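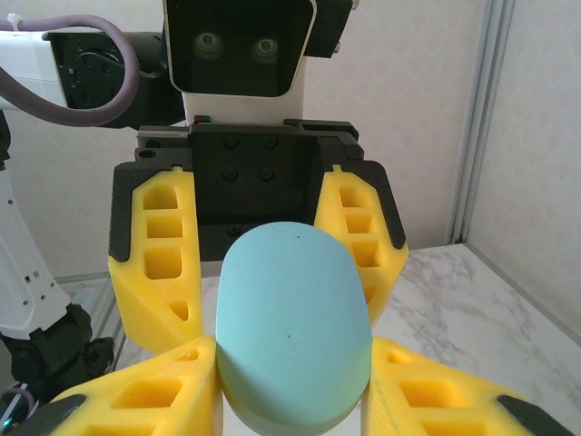 A sell-on clause costs the buying club nothing on the day and can cost it a squad place three years later, one reader wrote in to argue after our September piece on loan fees, and the clubs that grumble most about such clauses are usually the ones that put their names to them. The reader's team is Herkcombe, which explains the tone.

The Herkcombe case is worth setting out. The club sold a left back to Mivholm for a basic fee of 300 thousand, with add-ons tied to appearances and a sell-on share of any later profit. The add-ons were the part the local press wrote about. The sell-on share took up one paragraph on the ninth page of the contract and was not mentioned at the unveiling.

Sell-on shares come in two forms. The first is a share of the whole resale fee. The second is a share of the profit, meaning the resale fee minus what the buyer first paid. Selling clubs prefer the first and mostly get the second. The gap between them is large when a player is resold for a modest gain, and it narrows as the resale price climbs. Herkcombe got the second form. It also agreed that add-ons already paid would count toward the original price, so every bonus Mivholm paid out made the later share smaller.

Appearance bonuses have their own drafting problems. A contract may say "appearance" and leave it there, or it may say "start," or "league appearance of 45 minutes or more." The left back played 98 times for Mivholm in all competitions. In the league he started 34 matches in his best season, and the remaining games included cup ties and a good number of short spells as a substitute. Under the wording used, a two-minute run at the end of a match counted the same as a full game. Mivholm's accounts department noticed this before its coaching staff did.

Bonus triggers can affect selection. A player one game short of a payment is sometimes left out for a match or two near the end of the season, and the reason given is rotation. Player unions dislike this, and some newer contracts carry a clause that pays the bonus anyway if the player was fit and named in the squad for a set number of games. The Herkcombe contract had no such clause.

When Hosetti came in for the player, Mivholm proposed a swap with a small cash balance. A swap is awkward for any club holding a sell-on share. With little cash changing hands, someone has to put a value on the incoming player, and the two clubs in the swap both have reason to keep it low. Herkcombe objected and asked for an outside valuation. The advisory firm Pasichnyk was hired to produce one and arrived at 347 thousand for the full deal, cash included.

After the original fee and the paid add-ons were taken off, very little profit remained to be shared. Herkcombe's payment would not have covered a season of away travel for its youth sides. The club has since changed its standard sale contract. Bonuses no longer count toward the original price, and any swap must be valued before the player is registered with his new club.

Buying clubs have so far accepted the new terms on two sales. Both players are teenagers with few senior minutes, and neither contract will be tested until one of them moves again.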